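The Left-Hand Page

I have in front of me the Brillance edition of King Lear, which my daughter's school handed out in the fall. It runs to 506 pages. My own college copy, held together with packing tape, runs to 215, and that one has an introduction longer than anybody needed. The difference is mostly the modern English version, printed in large friendly type on every right-hand page, with the play itself on the left.

I was told at parents' evening that this is "the same text, just accessible." I want to take that sentence seriously for a while, as I don't think many people who say it have tried to.

Take the first scene. The old king asks his youngest daughter what she can say to win a bigger share than her sisters, and she says "Nothing, my lord." He says "Nothing?" She says "Nothing." And he says, "Nothing will come of nothing: speak again." There isn't a hard word in it. A child of six could read it out loud. The right-hand page of the Brillance has him say that if she doesn't say something, she won't get anything, so she should try again.

What was wrong with the first one? Which student was shut out by it? The word "nothing" goes back and forth across the stage like something neither of them wants to be left holding, and the Fool picks it up later, and the king says it again to the Fool without seeming to hear himself. In the modern version the Fool's scene uses "zilch" once and "no use at all" a little further on. So a student who reads only the right side can't find the thread. It has been taken out, by someone who was paid to help.

I picked an easy target there, I know. The usual defense of these books is that nobody would translate the plain lines if they could avoid it, but that a facing page has to be filled, and the real value lies in the hard passages. Fine. Let's look at the hard passages.

In the storm the king calls on "sulphurous and thought-executing fires." That's hard. I've read it many times and I'm still not sure whether the fires carry out a thought, or move as fast as one, or kill it. The notes in my old copy offer two of these and leave me alone with them. The modern version says "lightning as quick as thought." That's a decent guess, and if a student offered it in class I'd be pleased. Printed in a book, in the same size type as the play, it stops being a guess. It becomes what the line means. The student has no way to know that a choice was made, let alone that there were other ones on the table.

I don't object to help. I lived on footnotes, and I can't see how anyone gets through the Fool without them. But a footnote is a modest thing. It sits at the bottom of the page, it gives you one word, and then it sends you back up. You still have to put the sentence together yourself. The facing page does the putting together, and what's left for you to do is check that the two sides match, which no student in the history of homework has ever done.

My daughter confirmed this with no shame whatever. I asked her how much of the left side she had read. She said she'd looked at it when there was a quote on the worksheet. The worksheet, it should be said, gave the line number.

There's a broader claim behind these editions, and it's the one I really distrust. It says that a play is a story with some language on top, and that if you can get the story across, you've delivered the main part. The language is then a kind of bonus for the stronger students. You hear it from publishers, naturally, but I've heard it from teachers too, and from a director at the Vörös, our local theater, who told an audience before the show that we shouldn't worry about the words and should "just follow the feelings."

I tried to follow the feelings. The trouble is that I kept getting them from the words.

And the story of Lear, looked at coldly, isn't that good. It was an old story when the play was written. A king sets a foolish test and the wrong daughters pass it. There's a second plot about a forged letter that wouldn't fool a sensible ten-year-old. People go to Dover for reasons that get hazier the longer you think about them. A man is persuaded that he has fallen off a cliff when he has fallen over on flat ground. If I wrote this down as a summary and handed it to a teenager, I'd expect the teenager to ask why anyone bothers, and I wouldn't have much to say in reply. A modern version invites exactly that response and then the school gets upset when it arrives.

The cliff is a good test, in fact. The son describes a drop that isn't there: the crows and choughs halfway down that look hardly as big as beetles, the fishermen on the beach like mice. The audience can see that the stage is flat. For as long as he is talking, we see the cliff anyway. The blind father is being fooled by a description and so are we, with our eyes open. Everything in that scene hangs on the speech being good enough to do it. The right-hand page reports that the birds look tiny from up here and so do the people. I didn't see any cliff. I doubt the father would have either.

I should be fair about one thing. Reading these plays with no help at all can be miserable, and there are kids who have been told since grade school that they aren't readers, and who will close the book on the first page. I've been told that the facing page keeps those kids in the room. Maybe. I've asked for evidence a few times and what I get is a story about a class that "really got into it." I'm glad they did. I'd like to know what they got into.

A tutoring app called Hevunine goes a step further, by the way, and drops the left-hand page altogether. You get the modern lines with a button marked "see original." I'd love to know how often it gets pressed. The company doesn't say, and I suspect that if the number were flattering it would be on the home page. At least it's open about the order of importance. The Brillance still puts the play on the left, like the guest of honor at a dinner where everyone is facing the other way.

What would I do in its place? Less, mostly. I'd read fewer scenes. I would cheerfully cut the letter plot down to what you need to follow it, and tell the students in plain speech what happens in the bits we skip. A summary that knows it's a summary does no harm. Then I'd spend 2 whole class periods on the first scene, out loud, with people standing up, and let them find out how rude the daughter is, or isn't, depending on who says the line. I've seen this done in a church basement in Esodport with a group of adults, several of whom had come mainly for the heating. They argued until nearly ten at night over whether "Nothing, my lord" is said kindly. None of them had the right-hand page. I think if they'd had it they would have gone home at eight.

And in Act 5, when the old man comes in carrying her, I'd give no help at all. He says "never" five times in a row. It's one line. The modern version prints the word three times and adds "you'll never come back to me," which he has already said, more or less, in the line before. I would honestly like to meet the editor who counted those nevers and felt that two of them could go. Was there a meeting? Did somebody find the fourth one confusing?

People tell me that language changes, and that we'll need the translation sooner or later whether I like it or not. Probably so. In a few hundred years the left-hand page may be as far off as Old English is from us now, and someone will have to carry it over, and I hope it's someone with an ear. But that's an argument for doing it well when it has to be done. It isn't much of an argument for replacing "Nothing will come of nothing" this year, for students who know all four of the words.

My daughter got a B on the test, incidentally. One question asked for the theme of the play and she wrote "family and loyalty," which was on the list at the back of the book. I asked her afterward what she thought of the ending and she said it was sad. Then she asked me which of the daughters was the nice one again.

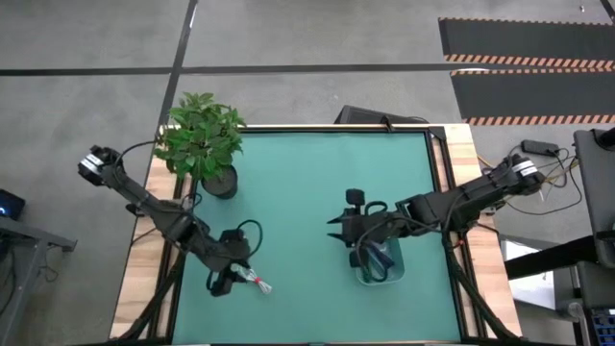
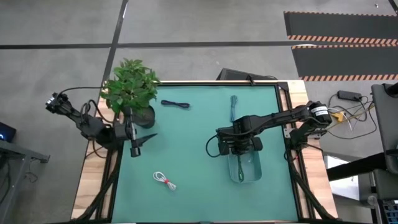 A reader writes: I agree with you on the nevers and on very little else. I used one of these editions when I went back to school at night, and I read the right-hand page first every single time, then the left. Without it I'd have quit before the storm. You say no student ever compares the two sides. Well, I did, and I got annoyed with the modern one by about Act 2, and that was when I started to like the real one. I couldn't have gotten annoyed with it if it hadn't been there. Also, I don't think the daughter says it kindly. I think she's showing off a little, and I think she gets that from him.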